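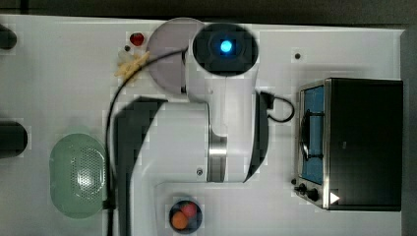 Arm over the test table, cable across the top, toaster oven at right. October.

Notebook entry, Russide bench, 2:40 p.m.
Entered by: Harish Goel
Reviewed by: Naveen Shakya

Subject: protective stop during the soft-item series

The arm entered a protective stop at cycle 600 of a planned 3,000. The controller log gives a torque limit violation at the wrist joint. No person was inside the marked area. The stop was held, power to the arm was removed at the wall switch, and the run was closed as incomplete.

The log shows wrist torque rising over the last 9 cycles before the stop. Naveen's reading is that the external cable had worked its way over the upper housing and was loading the joint each time the arm rotated to the left. I agree that this is the likely cause, but it has not been proven. The Ilavetti clamp that should hold the cable at the upper housing was found open.

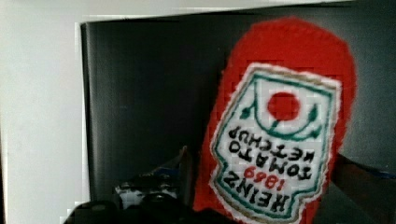
The second matter concerns grip force. The crocheted ketchup bottle was the assigned item, and the force setting in the recipe was 100 percent, carried over from the rigid items. Yarn gives way under the fingers and the controller does not register contact until late, so the fingers go on closing. This did not cause the stop. It is nevertheless a fault in the recipe and has been entered separately -- see the Tripathi sheet, second tab.

Actions:
Clamp to be replaced with the screw type. Cable to be rerouted with slack at the wrist.
Soft items to have their own force setting before any further run.
Torque warning threshold to be lowered so that the operator is alerted ahead of the stop.
No unattended cycles until Naveen has signed the restart form.

The question to Sukance regarding the spare wrist cable remains open.

Recent entries
Gripper finger wear, second check
Restart form, revised wording
Emergency stop button test
Controller log export: missing lines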